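New on the shelf: the Caltholm kitchen pack for practising before you buy an arm

Many readers of this newsletter wrote to us in February with the same question. They would like to try a robot arm on household tasks, but they do not have the arm yet, or there is one arm in the department and the waiting list for it is long. For these readers we have looked at the Caltholm kitchen pack, which is sold by Vandenberghe and can be had through our members' shop in Irnham.

The pack is software only. You receive a simulated kitchen, a simulated arm with a two-finger gripper, and a set of tasks which the arm should do: open a drawer, close a drawer, take something from the counter and put it somewhere else. You can drive the arm by hand with a game controller, you can write your own program for it, or you can record your driving and use the recordings to train a model. We tried all of these, but most of our time went to the driving, because this is where a beginner will start.

Installation took one evening. The download is large and the first start is slow, so please do not think that it has stopped. After this the program was stable on our office computer, which is not a new one. There are 2 licences to choose from. The home licence allows 1000 saved runs and the group licence allows 3000. A saved run is one attempt at one task, with everything that the arm did and everything that its camera showed. If you delete a run it does not count any more, so for a single person the home licence should be enough for a long time.

The view we used most is the one from the wrist, where the camera looks along the fingers. It needs some patience. You see very well what is directly in front of the gripper, and very little of the rest of the kitchen. Twice I turned the arm in the wrong direction and had to go back to the start position to understand where I was.
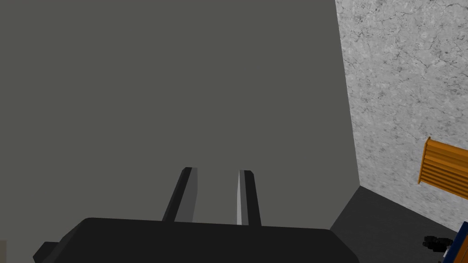
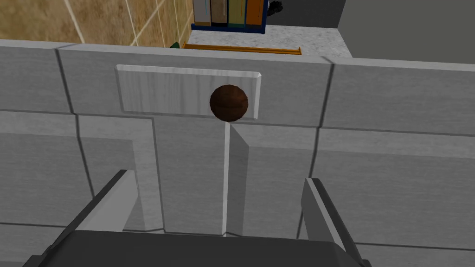
Both from the wrist view in the Caltholm kitchen: first the gripper turned to a plain grey wall, then the gripper in front of the drawer with the round knob.

The drawer is a good first exercise. The knob is round, so the fingers can come to it from different sides, but if they close too early they only push against the front. My advice is to open the fingers wide, move slowly, and close them when the knob is well between them. In the settings you will find a speed limit for the arm, and I would leave it low for the first days. There is a pause key also, and it saved many of my attempts.

About the look of the kitchen I have a mixed opinion. The large surfaces are simple, and some of the walls are one flat colour. Other parts were made with more care: the drawer front has a fine wood grain, and the books standing on the counter have different colours, so they are easy to tell apart from the wrist view. For learning to drive it is enough. If you want to train a model which should later work with a real kitchen, you will probably wish for more variety, and for this there is an option to change the colours and the light between runs. We did not test it for long.

The physics is better than I expected from a pack at this price. In our trials the drawer had some resistance when it started to move, and it did not fly open at a small touch as it does in an older program we reviewed. Small objects are less convincing. They sometimes turned in the fingers when I lifted them, and once an object was left hanging in the air until I restarted the task.

The manual was translated, I think, and some pages are difficult to follow. The chapter on writing your own program is the weakest. It explains each command but it does not show how to put them together. A member of the Morkeck evening course sent us a short starting script, and we have put a copy with the pack for everybody who orders through us. It moves the arm to the drawer and stops there - the rest you must do by yourself, but you will have a working beginning.

For whom is it, then? I would recommend it to course leaders, to students who wait for their turn with a real arm, and to hobby builders who want to know if they like this kind of work before they spend money on hardware. For a research group which already has its own simulation I see less use.

Orders go through the shop page as usual, and delivery is by download link. Please write in the order form which licence you want. We also run an introduction in the Irnham room, starting at 7 in the evening, with 8 places. You need to bring your own laptop, and if you have a game controller at home please bring this too, as we do not have enough of them.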